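The Condiment Shift

4 comments
12 shares

I got the job at Stadwood because my cousin's flatmate had quit it, and I should have asked why, but I was two weeks behind on rent and they paid every fortnight. The ad said "demonstrator". I pictured myself in a supermarket with a hairnet and a tray of little cheeses. What I got was a swivel chair, a pair of handles on sprung arms, and Lærke Ingvarsson leaning over my shoulder telling me to breathe out before I closed my fingers.

"It learns your nerves as well," she said. "If you flinch, it'll flinch."

So I breathed out. The arm across the bench breathed out too (it didn't, but you start thinking like that by morning tea) and picked up a jar of pickled something and put it down again ten centimetres to the left. Lærke pressed the pedal. One good one. The target was 150 a shift, and the client, Clinbridge, wanted 2000 by the end of March.

It's an odd thing to be paid to do, moving jars. I'm not a tidy person. Mum still tells people about the state of my bedroom in Year Nine! But I had nice hands, according to Lærke, and she said it the way a butcher would say it, so I didn't let it go to my head.

The other demonstrator on lates was Surachet Onsri, who'd driven forklifts at the Gonville depot for years and could thread a jar through a gap I wouldn't have tried with a spoon. He was fast. I was slow and a bit wobbly, and for the first week I assumed I'd be let go. Then Hoi-yan Lai came down from upstairs, where the training runs were done, and asked which of us was B.

"Me," I said. "Sorry."

"No, keep going," she said. "A never misses. It's got no idea what to do when it's crooked. You miss all the time and then you fix it."

Surachet laughed so much he had to take his glasses off. I was B for the rest of my time there. It was on my mug.

The groceries came from wherever was open. Hoi-yan wanted variety, so every few nights one of us got given 50 dollars and sent up the road to Mabuza's, where Stela Bratu on the register had decided I was running a very bad restaurant. She'd hold up each thing before she scanned it. Sauce, sauce, another sauce. "And who is eating this?" she'd ask, and I'd say it was for work, and she'd shake her head and put in a bread roll for free. I never had the heart to explain. I think she was worried about me, and to be fair I was living on those rolls.

The night I want to tell you about was near the end of the month. Surachet had gone home with his back, so it was just me and the hum of the fridge in the tea room, and I had a list of setups from Hoi-yan taped to the bench. Close together, it said. Lids at different heights. One leaning if you can. I laid them out, sat down, got my hands into the handles and brought the fingers in low over the front of the table, wide open.

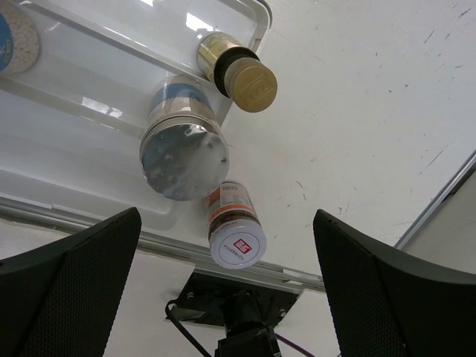
I didn't close them. I don't know how long I sat there. I'd had a phone call at dinner from my brother about Dad's house, and which of us was going to go through the kitchen, and I'd said I was busy with work. Busy with work! I was moving jars from one spot to another so that a machine I'd never meet could do some other person's pantry, and I couldn't face the one in my own family, with his writing on the labels and the mustard he bought by the bucket.

The pedal was down the whole time. I only noticed when the light on the recorder started to blink at me for being over length.

You're supposed to bin those. There's a button for it, and Lærke was very firm about the button. But I let out my breath the way she'd taught me, went in for the nearest jar, missed it, backed off, came in again a touch lower and got it. Then I set it down and saved the lot.

Hoi-yan rang me a few weeks later. I'd left by then, I was up at Dad's with the cupboards open and newspaper all over the floor. She wanted to know about one clip in the batch, a long one.

"It's picked up a habit," she said. "It waits. Right over the top of them, before it goes in. Not every time. Clinbridge think it's a fault and I can't find it in any of A's."

I asked her if it still got the jar.

"Four times out of four this morning," she said. "It just takes its time."

I told her I'd have to think about which clip it might be, and could I call her back, because I had my hands full.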